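How to Restring a Bead Necklace

Old cotton thread rots long before the beads do. If yours feels fuzzy near the clasp, restring it now. You will need nylon beading cord, a thin needle, two crimp beads and a clasp.

Cut 60 cm of cord for a short necklace. Lay the old strand on a towel and snip it at the clasp, then slide the beads off one end so they stay in order. Take a photo first if the pattern is complicated.

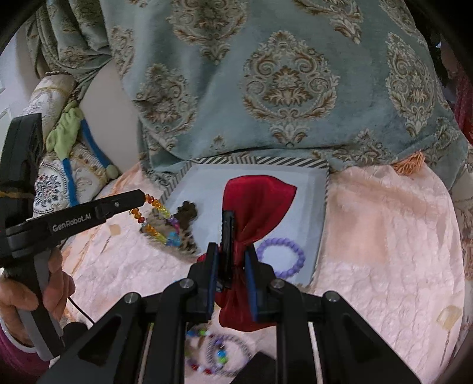

Knots between beads take time but they save the rest if the cord breaks. Make a loose overhand knot, put the needle tip through it and push it down against the bead before you pull it tight. On a strand of mixed colors, like the one with amber, orange, yellow and green beads, pick a cord close to the lightest color — dark cord shows through pale beads.

Close the crimps with flat pliers and trim the tail. Let the necklace hang overnight before you wear it. Glass beads are heavy and the cord will stretch a little.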